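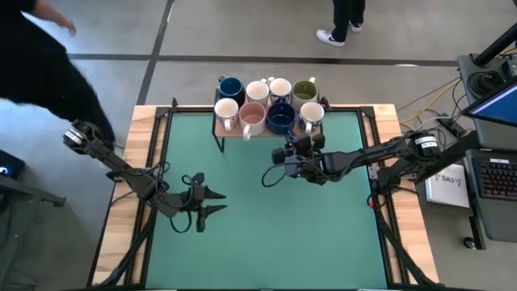
So I have switched to tea. Me! The person who once drove back to a gas station in Surkdale for a second large coffee because the first one was gone before I got to the highway.

It started because I was sleeping badly all summer (the heat, mostly, and the neighbor's new dog) and my friend Yolanda said to try going without coffee after lunch. Fine. Then it was no coffee after breakfast, and then one morning I ran out of beans and just didn't buy more. The first week was rough, I won't lie. I had a headache for 5 days and I was so grumpy that my husband started taking his phone calls out on the porch.

But the tea part has been fun! I had no idea there was so much of it. I grew up on the kind of tea bag that sits in the back of the cupboard until somebody gets a cold, so walking into a shop with a whole wall of tins was a bit much. I bought seven little packets and have now tried most of them. The smoky one smells like a campfire and I thought I'd hate it, but I've already been back for more. The one with rose petals tastes like my grandmother's bathroom and I'm giving it to my sister, who will love it.

I am still bad at the timing. I put the kettle on, pour, wander off to fold towels, and come back to something you could stain a fence with. Azlan from work says green tea shouldn't get boiling water at all, and he lent me a thermometer, and yes, it does taste better that way. Less like lawn. I still can't be bothered with the thermometer before seven in the morning.

The other thing is milk. I take milk in the black teas and I've been told by two separate people that this is wrong, and I'm going to keep doing it.

Am I sleeping better? I think so? Some nights I'm out by ten, and other nights I lie there listening to that dog. I do miss the smell of coffee in the kitchen, more than the taste, and I had a cup at my mom's last weekend and enjoyed every drop of it. So I'm not swearing off it forever.

Next on my list is iced tea, the kind you leave in the fridge overnight, before it cools off in September and I lose interest. If you have a favorite for that, leave it in the comments, and tell me how much sugar you put in. My aunt's recipe says a cup and a half and I think that has to be a mistake.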